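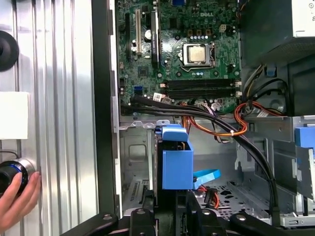

Cleaning out an old desktop, quick notes

Done three of these this month so writing it down before I forget. Works for most old office towers, Dell or otherwise.

Before you open it
Shut down properly, plug out of the wall. Hold the power button in for a few seconds after. Monitor, keyboard, everything off the back. Lay it on its side on a table, not the carpet.

Photo first
Take a picture of the insides on your phone before you touch a single cable. Then another one closer up. You will not remember which SATA lead went where, I never do.

Dust
Soft paintbrush, clean and dry. Work from the top down. Short puffs of canned air, can upright. Hold fan blades still with a finger while you blow. Vents and any perforated metal get the brush from both sides. No hoover nozzle near the board. Leave the power supply shut, brush the grille and move on.

Memory
Push the latches at the ends outwards and the stick pops up. Hold by the edges. Going back in, line up the notch, press till it clicks. If it wont go, it's the wrong way round, don't force it.

Drives
Blue plastic on a Dell = bits you're meant to squeeze or lift. Data cable off, power off, then slide the drive out. Pull the plug and never the wire.

Cables
Loose ones get a tie, not too tight, trimmed short. Keep them well clear of fans.

Screws
Egg box. One hole per job, in order. Bongani uses a magnet tray and teh screws still end up on the floor.

Thermal paste only if you've had the heatsink off. Wipe the old stuff with alcohol, pea sized blob, done.

Side panel on last, after a test boot. Hands out while it's on!

Charmaine asked about wiping the disks, will do that one separately.

8/29/21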